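Assunto: Re: [manipulacao] Demonstrações por teleoperação na desmontagem de PCs
De: Afroza Akanda
Data: 11/4/18
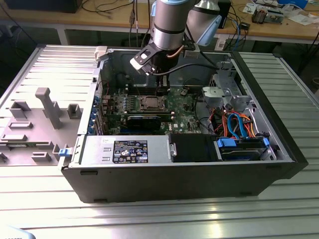 Lakmal, li o relatório da Trinderberg duas vezes e continuo sem perceber de onde vem o entusiasmo.

Lakmal Gamage escreveu:
> Já temos 2.761 demonstrações gravadas, feitas por sete operadores.
> Com isto o braço aprende a mexer em qualquer torre de secretária.
> A Sewwandi acha que em abril podemos passar às memórias.

"Qualquer torre" é muito. Quantos modelos de caixa entraram nas gravações? Num Dell deitado, com o painel já retirado, as patilhas azuis dizem à pessoa onde pegar. Quem comanda à distância vê isso e corrige sem dar por nada — a política treinada fica com a trajectória e pouco mais.

Também não vi separadas as demonstrações feitas à mão, empurrando o braço, das feitas por comando remoto. No Dindholm misturámos as duas e perdemos seis semanas a descobrir porque hesitava o robô junto aos cabos.

Antes de abril queria ver o desempenho numa caixa que nenhum operador tenha tocado. Se o Mahfuz tiver os registos das tentativas falhadas, que os mande também — presumo que não foram apagados.

Afroza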